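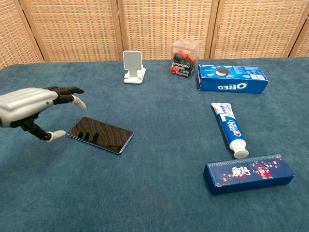 Photo: Tsion Yimer

The bell for the seventh race at Bridberg rings a little early, and the crowd along the rail doesn't mind a bit. They have come to see the apprentices. Every September the track gives its last race on the card to riders in their first full season, and in a good year it's the best race of the meeting.

This was a very good year. Jinlong Qiu, who is 22 and still lives in a room above the tack shop, rode a gray mare named Turnano from last to first in the final stretch and won by a neck. The noise was something. A man next to me threw his hat, and I don't think he had money on her.

Qiu came to racing sideways. His parents run a bakery in Femham, a town with no track, and he didn't sit on a horse until he was 15. A cousin took him to a riding stable one summer, he fell off twice before lunch, and he was back the next morning asking if they needed someone to muck out. They did. By the end of the year he was galloping horses before school and eating rolls from the family oven in the barn.

"I smelled like horse and cinnamon," he says. "My teachers were very patient."

Life as an apprentice is early and mostly unglamorous. Qiu is at the barn by 4:30. He gets on as many horses as the trainer will give him, cleans his own boots, and then walks the track on foot, all the way around, poking at the ground with his heel. He learned that from old Gebreyes, the trainer who signed him, a man of few words and wonderful horses. Gebreyes wants his riders to know where the going is deep and where it's firm, and he'll quiz them on it over coffee.

It paid off in the big race. Rain had left the inside soft, and most of the field went there anyway for the shorter trip. Qiu kept Turnano wide, on ground he had walked that morning, and she came around the turn with her ears up like she was heading home for supper. What a pleasure it is to watch a young rider sit still on a horse that's running! He barely moved his hands until the last furlong.

The mare deserves her own paragraph. She is small, opinionated and seven years old, and she bites. She cost 783 dollars at a dispersal sale, an amount Gebreyes remembers to the dollar because he had gone there to buy a trailer. She has now run 40 times for him. She hates being first out of the gate, so every race she's in has the same shape, with her far behind and everybody who loves her holding their breath.

An apprentice gets a weight allowance, a few pounds off what the horse would normally carry, and it shrinks as the wins add up. Plenty of young riders find the going much harder once it's gone. Qiu knows that. He has been practicing with lead in his saddle, which the other apprentices think is hilarious, and he plans to ride through the winter at the smaller tracks — bus rides, cold mornings, slow horses and all.

His share of the purse came to 500 dollars. He bought his mother a new stand mixer with part of it and put the rest toward a better saddle. Turnano got a bag of carrots, and he showed me the mark on his sleeve where she had thanked him.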